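Gimard Student Sorting Kit: Set-Up Guide
Section 5. Preparing the Harness and Board Sorting Exercise

This section applies to teams entering the Flollmont school robotics league and to classes using the Gimard kit with the Gatti control software. Complete Section 4 (Mounting and Homing) before you begin.

5.1 Before You Start

The exercise asks the arm to pick parts from the tray and place each one in the correct bin. Scoring is by placement only. Orientation inside the bin does not matter.

CAUTION: Keep hands out of the work area when the arm is enabled. The student on the stop button does no other job during a run.

5.2 Laying Out the Table

1. Place the steel tray at the center of the table, close to the front edge.
2. Set two bins on each side of the tray, one behind the other.
3. Write the part class on the rim of each bin with a permanent marker. Tape labels tend to lift and catch on the fingers.
4. Line the tray with one sheet of plain white paper. Trim it so that it lies flat inside the lip.
5. Place the parts on the paper. Leave a finger's width between neighboring parts.

NOTE: If the tray is moved after step 1, repeat the tray teaching procedure in Section 4.

5.3 Setting the Gripper

1. Open the Gatti panel and select Gripper, then Limits.
2. Set closing force to 300. This value suits thin wire. Do not use it for boards.
3. Set travel speed to 3000. Experienced teams may raise it to 4000 after a full practice run with no drops.
4. Set the hold delay to 5 and save the profile under the team name.
5. Strap the gripper cable to the forearm, leaving enough slack for full wrist rotation.

CAUTION: A cable that is strapped too tightly will pull on the connector when the wrist turns. Jog the wrist through its full range by hand control before the first automatic run.

5.4 Picking Wire Harnesses

Arm over the tray, harness in the fingers, harness in a bin:
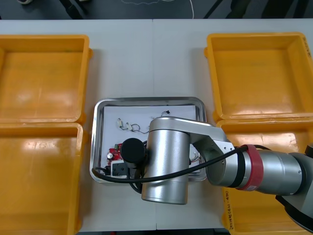
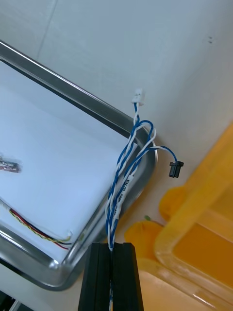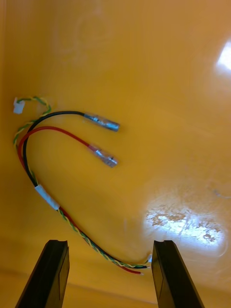
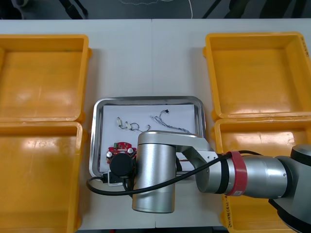
Grip points for harnesses are taught by the team and stored in the Grosar parts file. Teach one point per harness type, on a section where the wires run close together. Do not teach a point on a connector housing. On a branched harness such as the blue and white one, grip below the place where the branches separate, so that both connectors stay clear of the fingers. After each pick, check that no loose branch is hanging over the rim of the tray or a bin before the arm travels.

For harnesses with bare wire ends or crimp terminals, lower the part into the bin before opening the fingers. Dropping it from height can bend the terminals, and a bent terminal counts as damage under the league rules.

5.5 If a Pick Fails

Fingers close on paper: raise the pick height by one step and repeat.
Two harnesses lift together: stop the run, separate the parts, and restart from the last saved position.
Harness slips during travel: reduce speed first. Increase force only if the slip continues.

Record each failed pick in the team log with the part type and the profile in use. Board picking uses a separate profile and is covered in Section 6.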